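3.2 Roadbook notes and crew workload

Co-drivers in cross-country rallies work from a roadbook handed out shortly before the stage. We asked how the density of notes in the book affects the calls made in the car. Two crews drove the same test loop near Skarden in July, once with the standard book and once with a shortened version prepared by Rutkowska. The loop is 67 km long and mixes gravel track with open ground where no track is marked.

Calls were recorded through the intercom and matched to the waypoints by hand. A call was scored as late if it began less than 40 m before the hazard. Fontes and Guerra scored the recordings separately, and differences were settled by listening again together. Lykkegaard, who drove the second car, took no part in the scoring.

Both crews made fewer late calls with the shortened book. The gain came mostly on the gravel sections, where the standard book lists many small bends that the driver can see without help. On open ground the two versions led to similar results, and one crew missed a heading change with the shortened book. 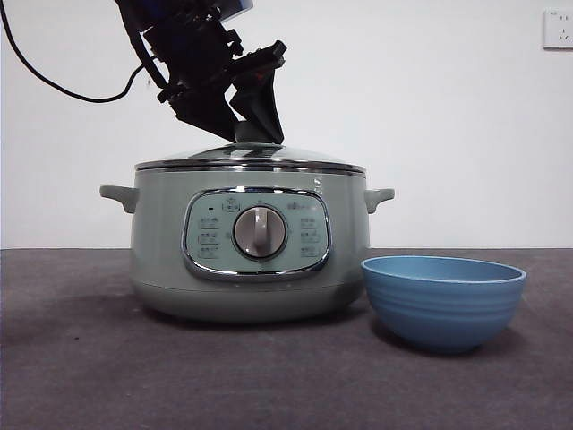

Figure 2. Gripper above the lid of a pale green electric cooking pot.

3.3 Limits of the test

Both crews had driven near Skarden before, so some of the terrain was familiar to them. The order of the books was the same for each crew, and practice on the loop may explain part of the gain. We also did not test in dust or at night, when drivers depend more on the notes.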